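**Ticket: table-clearing arm stops over the plate, Brastside site, station 2**
Status: open, waiting on Kendport
Opened: 2018-06-06

Hi again, it's me from the Brastside canteen side. Same arm as my last ticket, different headache!

The short version: the arm goes out over a plate, hangs there, and then the panel gives me "grasp timeout" and I have to hit resume. It did this 4 times during the morning practice run. Cups have been fine all week. Plates are the trouble, and the round ones more than the oval.

What I've tried so far:

- Power cycled the arm and the controller (twice, the second time with a proper wait).
- Reran the table calibration from the Runton menu. It passed.
- Wiped the gripper fingers with the approved wipes.
- Dropped the speed to 20 percent. It still stops, only slower.
- Swapped the order so it does plates first. No change.
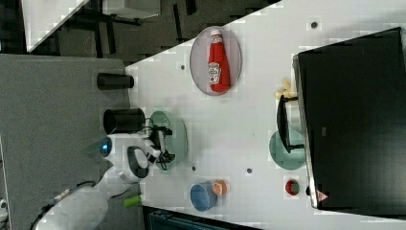
*Station 2, gripper over the round green plate. Ketchup is on the gray one.*

The light on the side of the arm stays blue through all of this, and your quick guide says blue means ready, so I'm a bit lost there. Is it waiting for something from me? My own guess is the plates. They're see-through, and we only switched over to them after the arm was set up (the old ones were solid white). Could the vision setup be missing the rim? I don't have the login for that part or I'd have a poke around myself.

Now the bit that isn't strictly a fault, but please pass it along. When the arm came in, we were told one person could look after two stations and still cover the counter. With the timeouts I can't leave the room. I walk back, press resume, walk off, hear the beep, walk back. The dish crew used to set their own pace and now they stand waiting on a tray that's one plate short. A couple of them have gone back to clearing by hand whenever I turn around, and I can't blame them. They do like it for the cups, by the way, so it's not all moaning over here!

**Update, after lunch:** put one of the old white plates down in the same spot and ran the Chang test routine. Picked up first try, and again on the repeat. Put the green one back and got the timeout straight away. Log export attached, the last 800 lines.

**What I need from you:**

1. Vision login, or somebody remote who can change the plate profile.
2. A yes or no on whether we can run cups only until then, and how to set that so it sticks after a restart.
3. Whether the July update touches any of this.

I'm on shift until close, so call the kitchen line, not my desk.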